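FOR IMMEDIATE RELEASE
Wednesday, August 31, 2022

Prenda Opens Sign-Up for Its Fall Fruit Share, and You Get to Pick Your Pickup Day

Gismont — Hi, it's Prenda again, the little produce shop on the corner with the squeaky door. I usually leave press releases to people who own a blazer, but I have real news this time and I wanted to tell it myself. Our fall fruit share is open for sign-up as of this morning, we have room for 385 households, and for the first time you can choose which day you come get your fruit!

If you're new to this, a share is a standing order. You pay for the season up front, we use that money to buy well from growers and importers, and every week you get a mix of whatever is eating best. I put the mix together on Monday nights at my kitchen table with a pot of coffee and far too many price lists. Some weeks it's mostly apples and pears. Some weeks a good deal on mangoes comes along and I lose my head a little (regulars will remember the August when everybody got mangoes, and then got more mangoes).

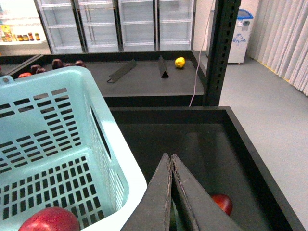
We ran the first share two years ago with 100 households and one delivery van that didn't like hills. I thought we'd be lucky to fill half the spots. They were gone before lunch, and I spent that whole fall learning how to say "I'm so sorry, there's a wait list" in a nice voice. So this year we did the boring work over the summer. We signed a storage lease with Smits, the cold-storage folks across the river, and we moved our ordering over to Etulico, a small software outfit that finally got me off my spiral notebook. I miss the notebook. I don't miss reading my own handwriting at five in the morning.

Now for the part people keep stopping me on the sidewalk about, the sizes. We have 2 this season. The Small is meant for one or two people, and it fits on a kitchen counter without taking the counter over. The Big is for families, roommates, and anyone who bakes. You can switch from one to the other at any point in the season, just tell us by Friday night so I can fix the order before I place it.

Shares are packed without bags or boxes wherever we can manage it, so please bring something to carry your fruit home in. A tote is great. A backpack is fine if you go easy on the peaches. One fellow comes with a wagon and I'm jealous of it every single week.

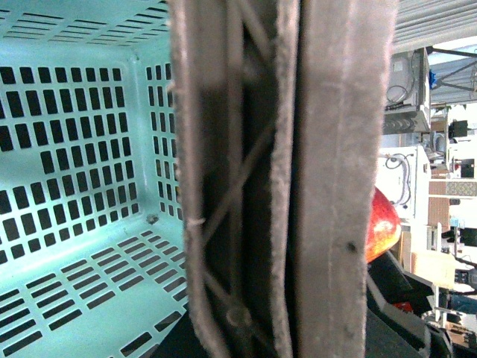
Pickup runs on 3 days now, Tuesday, Thursday, and Saturday, from the side entrance of the shop. You choose your day when you sign up, and if life gets in the way you can swap for another one that week through the Etulico page or by calling us. If you forget completely, we hold your share overnight. After that it goes to the community fridge next to the library, where it will make somebody happy, so please don't feel too bad about it.

A few questions came up so often at the summer open house that I'll answer them right here. Yes, you can skip a week, and we'll put the credit toward your next share. Yes, you can split a share with a neighbor, though I need one name on the order and I'm staying out of any arguments over who gets the last plum. No, we can't leave things out for allergies in every single mix, but tell us when you sign up and we'll swap what we can. And no, we aren't doing vegetables yet — I get asked every day, and I love a good squash as much as anyone, but I want to do fruit properly first. 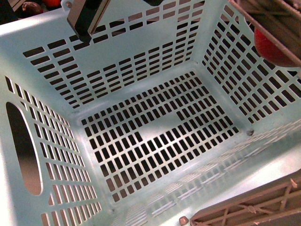

Empty and ready for fruit.

I also want to say something about ripeness, because it's the thing I get the most mail about. A lot of what we hand out needs a couple of days at home. Avocados and mangoes do best out on the counter until they give a little when you press near the stem, and after that they can go in the fridge. Apples like the cold from day one. Keep your bananas away from everything else unless you're trying to hurry things along. We'll tuck a note into each share with what to eat first, and I'm writing those notes myself, so expect opinions.

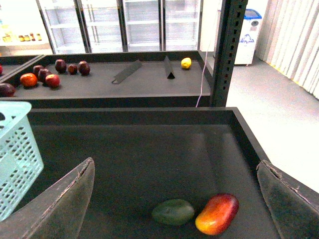

Two fruits, side by side: the one on the right is a mango in red and orange.

Sign-up is open at the shop counter and on our page, and it stays open until the spots are gone. Households from last year's share get first pick of pickup days through the end of this week, then it's open season for everybody. You can pay all at once or in monthly parts, and the price is the same either way.

Reporters, bloggers, and anybody else who wants to come poke around are very welcome. Mornings are best, after the delivery is in and before the lunch crowd. Call the shop or just walk over and listen for the door.

About Prenda
Prenda is an independent fruit shop in Gismont. We sell by the piece, by the pound, and by the season.

Press contact: ask at the counter, Prenda, Gismont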